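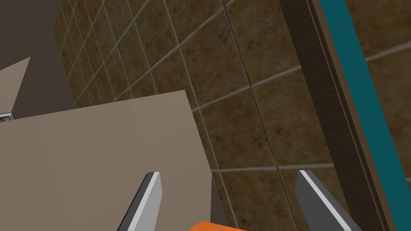

Week three of making training examples for Hatosik in the simulator. Target is 21 tasks. We have 15, and I'd trust 8 of them.

Everyone at Eretti keeps saying sim data is free. Someone still has to sit there and drive the gripper, and this week that's me.

My worry is the tiles. Same brown speckle over and over, same flat light. What is the model learning - the job, or the wallpaper?

Steta say they shuffle the textures on every run and it sorts itself out. Would love to see the numbers. Been asking since December.

Binned 4 episodes today for clipping through a cupboard. The success flag said yes to all of them.

Anyway. Back to it tomorrow.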